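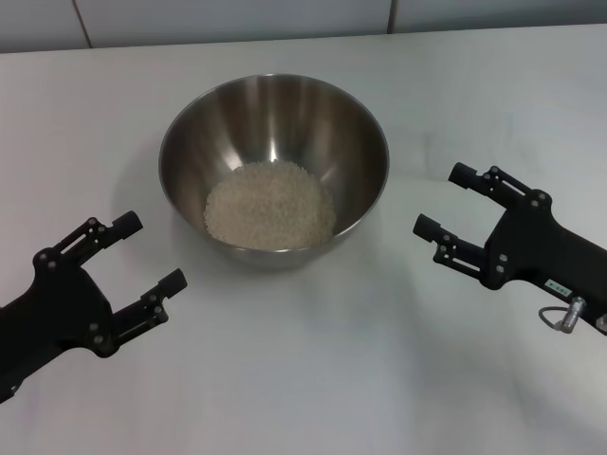 Two-arm cell gets new upkeep schedule at Sarby

Jadelcombe, 5 February 2020. The two-arm handling cell at the Sarby test kitchen is back in daily use after a planned service of both grippers, the company said. The work covered the finger links, the fingertip pads and the screws that hold the joints together. Setup now begins with the arms on either side of a stainless steel bowl of uncooked rice, with both grippers open and clear of the metal. The operator checks from that position that the two hands point toward each other across the white table before any program is started.

Sarby uses the cell to develop handling routines for small commercial kitchens. The grippers are a parallel-finger type, with black slotted links and separate pads at the tips. The open links keep weight down, but they also have a drawback in a food setting. Grains and starch dust can work into the slots and pivots, and a joint that picks up enough of either will start to close unevenly.

Under the old plan, the fingers were taken off and cleaned every 200 hours of running time. The new plan shortens that to 140 hours and adds a brief inspection at the start of each shift. Technicians brush out the slots, wipe the pads with a damp cloth and open and close each gripper by hand command at low speed. A finger that hesitates is removed and cleaned on the bench before the cell is released.

Screws get their own line on the checklist. They are tightened with a preset driver and marked with a paint pen, so a screw that has backed out shows up at the next inspection. Loose screws on the lower finger of one gripper caused two stops last fall. The company said no parts were damaged in either case.

Pads are replaced in pairs. A worn pad set against a new one shifts the grip off center, and a smooth steel rim gives little room for that kind of error. Sarby now changes all the pads on a gripper after 2,000 closing cycles under load, or sooner if an edge has rounded over. Replacement sets come from Mfinanga, which also supplied the spare finger links kept at the site.

After any pad or finger change, the arms have to be lined up again. The technician places an empty bowl on the table, brings one gripper in until both pads are level with the chosen height on the side, and saves the point. The same is done with the second arm. The allowed difference in height between the two is 2 millimeters. The bowl is then filled with rice and a slow lift is run, followed by one at working speed.

Cables and connectors are checked last, with power off. The technician looks for rubbing where the cable leaves the housing, then moves each wrist through its full travel. Connectors are not opened unless there is a fault to trace.

A second cell of the same type is being installed at the Sinora site and is due to start work in April. It will use the same checklist. Sarby said it would review the 140-hour interval once both cells have gone through several cleanings.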